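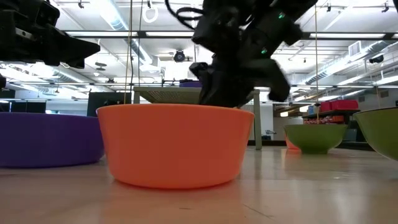

How do I move my old record collection into Firkedari without losing my ratings?
Export it from your old program as a CSV file, keep the rating column switched on, and bring it in through the Import screen before you add any new albums.

Section 4: Importing your albums

I moved 592 albums across this way, all in one go, and it took less time than playing side one of a Ladefoged record. Grab a cup of tea and work through these in order.

1. Open your old program and save the list as CSV. Tiketti calls this "Save library as text" (it's hiding under Tools).

2. Open the file in a spreadsheet and check that artist, title, year and rating each have their own column. Extra columns are fine, Firkedari just skips them.

3. In Firkedari, go to File, then Import, and choose your file.

4. Match the columns using the drop-down menus. If your ratings are out of 10, tick "Convert to stars" now.

5. Click Preview. You'll get the first 35 rows. Have a good look at the accented names – if they've turned to gibberish, go back and change the encoding to UTF-8.

6. Click Import and leave the window open until the bar fills up.

Note: Compilations come in under "Various" unless your file has an album artist column. I fixed mine by hand over a couple of evenings in July and I'd rather not do it again!

Note: Box sets count as one album each. My Berker set is 16 discs and shows up as a single line, with the discs tucked underneath.

Caution: Don't run the same import twice. Firkedari won't spot the doubles, and you'll be stuck deleting them one at a time. Undo only works until you close the program.

Caution: Back up your old library first and put the copy somewhere else, a USB stick will do.

Cover art is a separate job and I get to it in Section 5. Big libraries can be slow there – my 2,230 individual tracks were no trouble, but the covers chugged along all through dinner.

Last updated 19 Feb 2018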